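February 2025, Cusholm

Tabletop day again. Back hurts, writing this fast before supper.
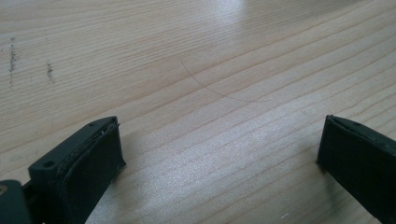
Two nights now of going back and forth on the finish and I still can't make up my mind. Fletcher Trevaskis says oil, always oil, he'd oil a sandwich. I say leave it matte. It's such a pale blond wood and the grain does all the work, those long thin lines running on the diagonal with a bit of a wave in them, some so faint you lose them where the light hits and goes silvery. Oil would turn that yellow. I've seen it happen, the shelf in the hall went the color of weak tea by August and I've been sorry ever since. So probably the water based stuff, the dead flat one. If the store in Ornport has it. They didn't last time.

Called them at lunch. On hold 14 minutes. Girl said yes they have it, then said no that's the satin, then said could I call back. Did not call back.

Fletcher came by anyway, wanted to see. Drank my coffee, ran his hand over everything, said pine. I said spruce. He said what's the difference and I couldn't tell him, so that was that. He thinks it'll dent if you look at it wrong. Fine, let it dent. It's for eating at and for bills and for Mom's sewing machine when she comes, not for a museum. Old one was so scratched you could feel it thruogh the tablecloth and we all lived.

Money. Don't love this part. 536 so far with the legs and the delivery from Mudgway, and the delivery was 127 of that which is robbery, it's not even that far. Could have borrowed the truck. Should have borrowed the truck. Fletcher offered the truck, he reminded me of that today, more than once.

The legs are the Asetti ones, black, came in a box with the bolts in a little bag taped inside the lid where I didn't look. Spent half of yesterday evening thinking they forgot the bolts. Wrote them a whole email. Found bag. Deleted email. Had not sent it thank god.

Still to do

sand the underside, at least the edge where knees go
test patch of finish on the offcut, leave it overnight
felt pads, the stick on kind, big ones
measure the gap by the radiator AGAIN, I wrote down two different numbers
ask Mom if she wants the old table or if it goes to the dump

Worried about the heat on that side of the kitchen. Aunt's table split right down the middle one winter and hers was oak. Might put it by the window instead but then you're squeezing past the fridge with a hot pan every night. Moved a chair over there to try it and banged my hip twice before bed. So maybe not the window.

Ate standing up at the counter again. Soup. Bread was stale, toasted it, fine. Looking forward to sitting down to a meal like a person, even if it's only more soup.

Rounded the corners in my head today too. Sharp ones look nicer but my hip has opinions, see above. Fletcher has a router he'll lend, says he'll do it for me if I feed him. Told him oil stays in the truck. He laughed, didn't say yes tho.

Call Ornport first thing. Ask for somebody other than the girl. Take the offcut along so they can see the color. Need sandpaper as well, the fine one, and more coffee.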